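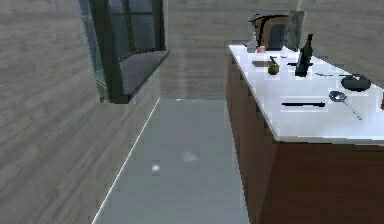 The practice kitchen, as rendered. Apple, bottle, pan, knife.

1/
Our prep kitchen at Brelau is getting robot arms from Trokano. Before they touch our counters they train in a simulated kitchen, and a few of us from the floor were asked to look over screens of it and comment. I've worked prep for a long time and I have comments.

2/
First thing everyone at my station said was how clean it is. White counter, nice reddish-brown cabinets, a window. I'd like to work there. Our counter at 6 in the morning has crates on it, somebody's coffee, and the label printer that jams.

3/
The pitch, as Dario Morelli gave it to us in May: the arms take the "reach and sort" work, we keep the "skilled" work. I asked who drew the line between the two. He said the task list came from the software side. So people who don't do prep decided which part of prep is skilled.

4/
I'm not against the machines. My shoulder would love a machine. Ilaria Vitale has been lifting stock pots longer than I have and she'd hand that over tomorrow. But lifting pots isn't on the list. Setting out tools and clearing surfaces is on the list, and that's the part of the day when you get to talk to each other and catch what the last shift forgot.

5/
Look at how much room everything gets. The knife is by the cutting board, the chili peppers have their own patch of table, the bottle and the teapot are over on the other side. I can't remember when I last had that much bare space in front of me. If the arm learns on this, then somebody has to make our counter look like this before it can start. Guess who.

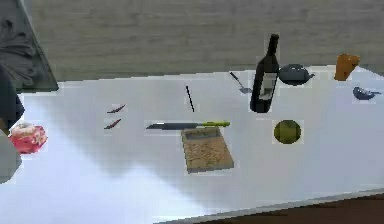
6/
That somebody now has a title. It's "cell attendant." Sveva Marino did the trial for three weeks on the Parisi line, where they got theirs before us. Her words: "I tidy up for it, I wait for it, I tidy up after it." Same hourly rate. She used to run the sauce section.

7/
The number going around is 1109. That's how many practice runs were done on the tool-sorting job in simulation, and it was on a slide in big type. I asked how many were done with a wet handle. I asked how many were done with a person reaching across. I was told those were great questions. I've had that answer at work before and I know what it's worth.

8/
To be fair to Minttu Suominen, who builds the kitchens in the software and was on the call, she gave me straight answers. She said the objects get moved around between runs so the arm doesn't just memorize a layout. Good. She also said people aren't in it yet. Two meetings and she was the first one to say that out loud.

9/
She stayed on after the others hung up and went through more views with me. Some show the counter. Some hardly show anything you'd call a kitchen.

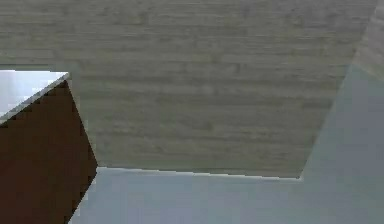
Same kitchen, another view. Gray wood grain, a brown block with a white top, pale surface along the bottom.

10/
I don't know what anyone's supposed to learn from a view like that one, machine or human, and I said so. Minttu said not every view ends up being useful. Fine, I believe her. But then I'd like whoever makes the slides to tell us how much of the big number is useful and how much is paneling.

11/
What changes for us so far, from what's actually on paper:
— early shift goes from eight people to something management calls "flexible"
— breaks get lined up with the arm's reset times
— the cell attendant has to be on every shift, and it rotates
Nothing about pay. Nothing about who signs off if a tray goes out wrong.

12/
Ermanno Sartori asked about that last one. If the arm puts the wrong knife out and someone uses it on the allergen board, whose name goes on the report? Answer was that the Gisia software keeps a log. A log isn't a name. When I mess up an allergen board it's my name, and it should be.

13/
I keep hearing "it frees you up." Freed up for what? Put it in writing, hours and tasks, and I'll read it with an open mind. I've asked twice. So far I have a brochure.

14/
We're supposed to get the revised task list on September 3, 2026. I asked for pot lifting to be on it and tool setup to be off it until they've run it with people in the kitchen. Will post what comes back.

15/
To the person asking in replies, no, I haven't seen the arm running on a real counter. None of us on prep have. Sveva has, at Parisi, and she says it's slower than the new kids, though it doesn't call in sick.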